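Home | Issues | Authors | Submit | Search

4.2 Bench setup and the plug task

We tested the Eltton two-arm kit as sold, no extra parts. It ships as two arms, two base mounts, a front rail and the Fondmont control software, and Eltton lists it as a tabletop package for small labs. Setup took one afternoon. Most of that was cable routing, which the manual covers in half a page – not enough.

Both arms mount to the same rail and face each other across the table. Good for handovers, less good for reach at the back corners. We kept the vendor's default speed limits for all runs reported here.

For the plug task we used household parts with small contact areas and slippery sides. Goal: pick an adapter, bring it to the power strip, seat it. Layout was reshuffled by hand between trials. Operators were Mets and Agbayani, alternating blocks.

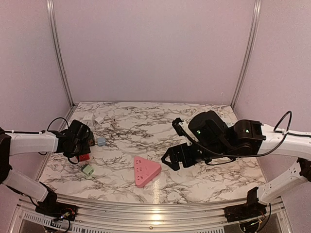
Figure 7. Plug task on the Eltton kit. Pink triangular power strip near center-front, plug adapters on the marble-patterned tabletop, right gripper open just above the surface.

We ran 400 trials. Full success (adapter seated, strip not moved out of reach) in 197 of them. Failures were mostly at the last step, the approach and grasp being fine in the bulk of cases. The strip is light and slides when pushed, so using one arm to brace it helped alot. The stock software has no bracing mode; we scripted one, see Section 4.3.

Grasping from the side was worse than from the top. Rounded adapters rolled in the fingers. Hervieu sells softer finger pads that fit the same mount, but we did not test them and can't say if they are worth the price.

Support from Eltton was quick by email. One joint fault during the second block, cleared with a restart, did not come back. Calibration drifted over long sessions – we re-zeroed before every block after noticing this, and erlier blocks were thrown out and rerun.

Related items
Jomex single-arm starter kit: a bench review
Cable routing on small two-arm rigs
Finger pads for smooth plastic parts

Comments (3)
Amado Talavera: Did the strip have a cord attached during trials? Would change how it slides.
Precious Yap: We see the same drift on ours, usually after lunch. Re-zeroing helps.
Irina Ciobanu: Please post the bracing script.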